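The baker, the bishop's letter and me

I was on my second coffee when my phone started going off, and by the time I'd finished it I had 32 messages, most of them calling me a bigot and a few of them calling me a coward for not being enough of one. All I'd done was write 527 words for the Korwood paper saying that a shop licensed to sell wedding cakes should sell them to whoever's getting married. Mild stuff, I thought! I go to church most weeks. I sing (badly) in the choir. I didn't expect to be told I was persecuting my own pew.

If you missed the whole business, and I envy you if you did, it began with a bakery in Zorna turning away two women who wanted a plain lemon cake for their reception in November. The owner said her conscience wouldn't allow it. The couple said fine, went home, cried a bit, and told their friends. One of the friends was Iveta Havlíček, who is not a person who lets things lie.

Iveta put up a post with the email the couple had received. Just the email, no commentary. Within a day a group called Brullow had announced that a Christian businesswoman was being hounded out of work for her beliefs, and would everyone please donate.

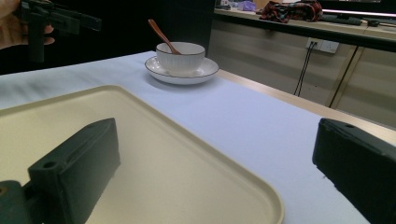

I want to be fair about this because I've met the baker, and I liked her. She makes a honey loaf I'd drive an hour for. She was getting nasty phone calls and that's rotten, and anybody who rang up to scream at her should be ashamed. But a nasty phone call isn't persecution in the sense my grandmother would have understood the word. My grandmother had her hymn book taken off her by a man in uniform. What happened in Zorna is that someone did a thing in public and other people had opinions about it.

And Brullow never printed the email. I kept looking for it on their page, thinking I'd missed a link. They described it as "a polite note declining the order". I've read it more than once now. It tells two strangers that their marriage is an offence and that she will pray for them to be parted. You can call that sincere, and I'm sure it is, but I wouldn't call it a polite note.

So when Iveta shared the actual wording and was accused of spreading misinformation, I lost my temper and wrote my column. Hence the coffee, hence the phone.

The petition came next. It asked for 1,000 names in defence of the bakery, and it got there quickly, and good on them, that's how petitions are meant to work. Then the local bishop, who'd been quiet as a mouse, sent a letter to be read out on 6th October. I was in the choir stalls with my folder open on the wrong page. The letter asked us to be gentle with one another and didn't mention the couple at all. It mentioned the baker's livelihood in the second line.

I went and found Ludmila Dvořáček afterwards. She ran the parish office for years and has typed up more bishops' letters than I've had hot dinners. I asked her whether I was being oversensitive.

"You're being slow," she said. "They've been writing that letter since I was a girl. They only change who it's about."

Then she gave me a mandarin and told me to put my coat on.

I've been chewing on that ever since (the remark, I mean, the mandarin went in the car). There were 51 of us at the service and I'd guess we disagree on nearly everything, from the new carpet to the old prayers. A fair few came up to me over tea. One fellow I've known since our kids were in kindergarten told me quietly that his daughter hasn't been to church with him since she brought her girlfriend home, and that he'd signed the petition anyway, and that he didn't know why he had. I didn't know what to say to him. I still don't. I asked if he wanted a lift.

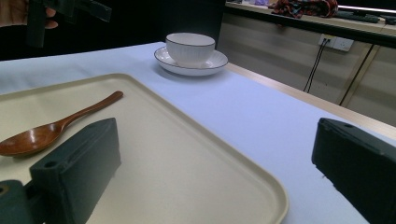 What happened to the cake

The couple did get one in the end. A café in Říha offered before the week was out, lemon, two layers, at the normal price, and wouldn't hear of doing it for free. I think that was exactly the right instinct. They weren't after charity or a cause, they'd wanted to buy a cake.

The bakery's still open as well, and by all reports it's busier than ever, so you can take the bit about being hounded out of work with a grain of salt. I haven't been back for the honey loaf. I've thought about it. I've parked across the road once and then gone and bought petrol I didn't need.

Iveta reckons I should go in, buy the loaf and say my piece at the counter. Ludmila reckons I should learn to bake. The paper has asked me for a follow-up column and my phone is on silent until it's done.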